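Auxiliar de organização e embalagem — 2 vagas

A Guillot admite dois auxiliares para a sua oficina de preparação de expositores e organizadores de secretária. As funções incluem a limpeza, a separação e o acondicionamento de organizadores transparentes de vários níveis, bem como a conferência de guias de remessa.

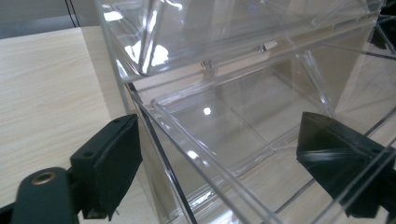
É exigida experiência anterior?
A experiência é valorizada, mas a empresa assegura formação inicial de 16 horas.

O horário é diurno, em regime de turno fixo. As candidaturas, com a referência 459, devem ser entregues na receção da Guillot até 26/06/2020.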